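I got to the Katsaros bakery at five in the morning, which is when the owner had told me to come if I wanted her to be in a good mood. By eight, she warned me, she'd be "no use to anybody." She put a coffee in my hand, pointed me to an upturned flour bucket, and went right on rolling phyllo while we talked.

I'd come because of her cookbook. It's a skinny thing, 100 recipes and hardly any pictures, put out by a tiny press called Atbridge, and I've been cooking out of mine since June (the spinach pie page is see-through with oil now). I wanted to know how a person who swears she hates writing ended up with a book.

"My aunt died and her recipes went with her," she said. "She had them all in her head. So I got mad and bought a notebook."

The notebook turned into three notebooks. Her aunt never measured anything, so for a whole winter she baked the same walnut cake over and over, trying to get back to the one she remembered. "Too dry, too sweet, too dry again. My husband begged me to make a lemon one."

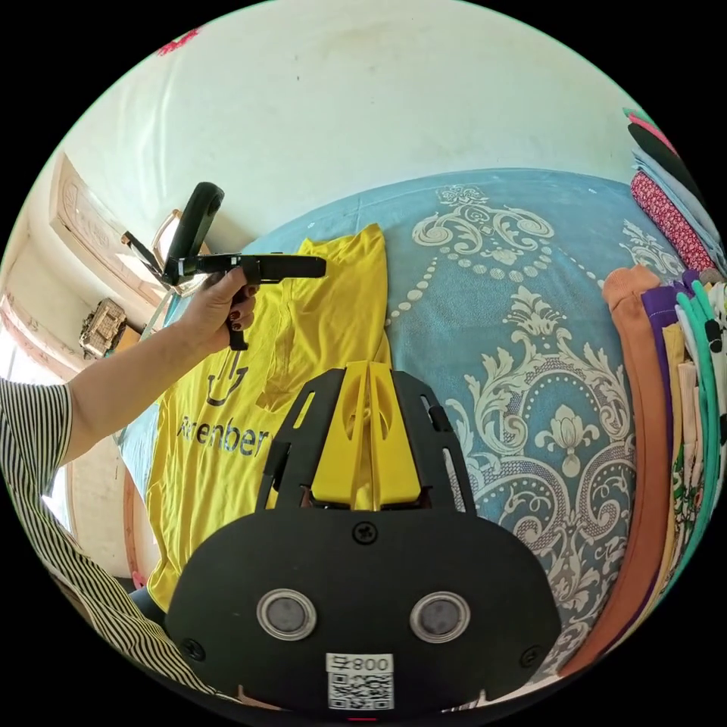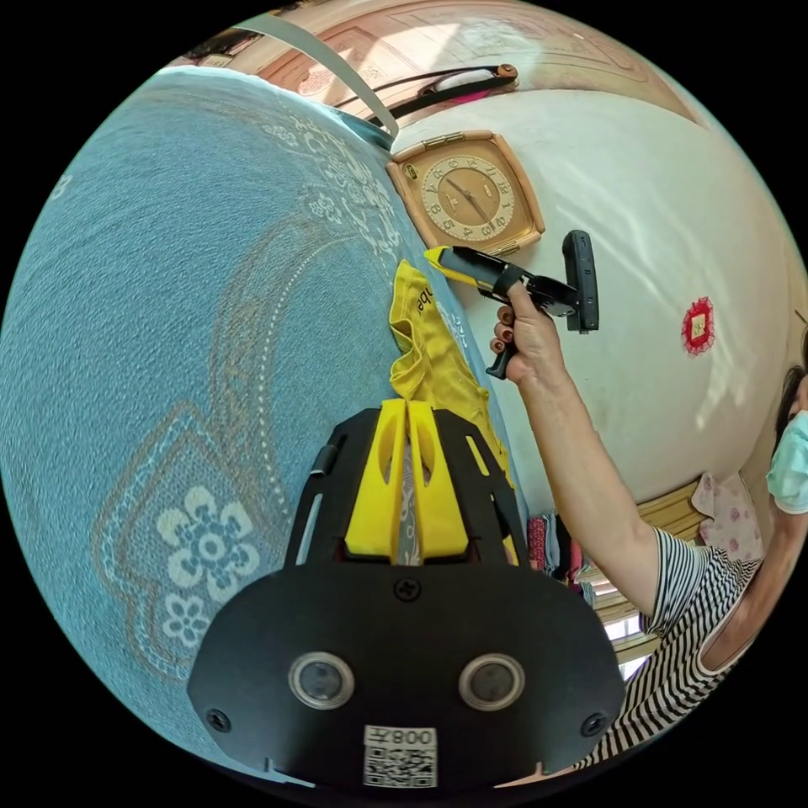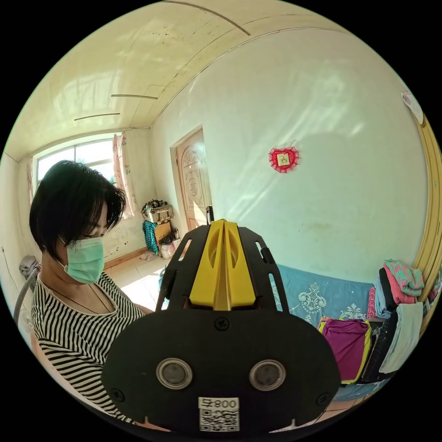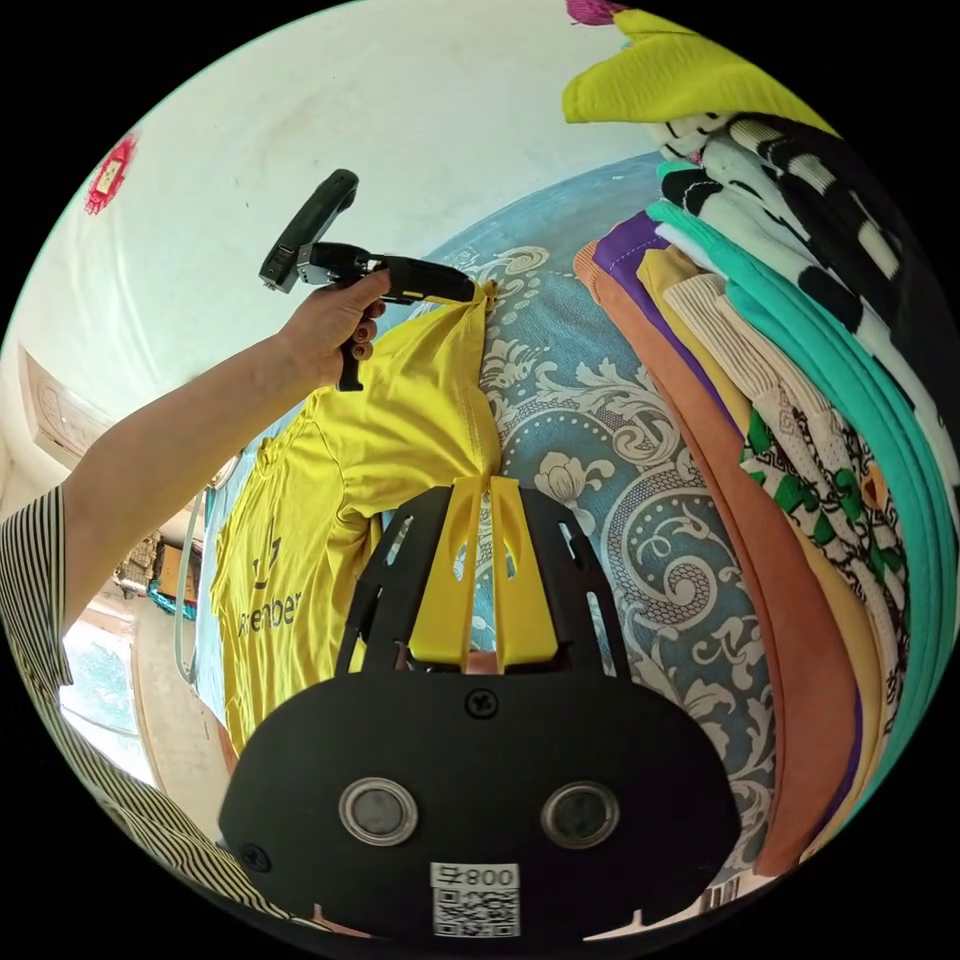

Did she ever get the walnut cake right?

"Close. I found out she was using stale bread in it, the ends of the loaf, ground up. A cousin remembered seeing her do it. After that it tasted like her kitchen, or near enough that I cried on it."

That cake is on the last page of the book, and I'll admit I'd skipped it, thinking bread crumbs in a cake sounded grim. She gave me such a look! Then she cut me a slice, still in the pan, soaked in orange syrup, and I ate it standing up and asked for another.

We got onto other people's cookbooks after that. She owns 507 of them, keeps a list taped inside the pantry door, and says she cooks from maybe 20. The ones she loves are the bossy ones. "If the book says don't you dare open the oven, I trust that person. If it says cook until done, what am I paying for?"

I asked if there'd be a second book. She said Atbridge had been calling, and that she'd been letting it ring. She wants to do one on beans, just beans, and they want something with desserts in it. "People eat beans every week," she said, folding the dough over. "Who's making baklava on a work night?"

(Me, as of last night. It took until eleven and I burned the nuts.)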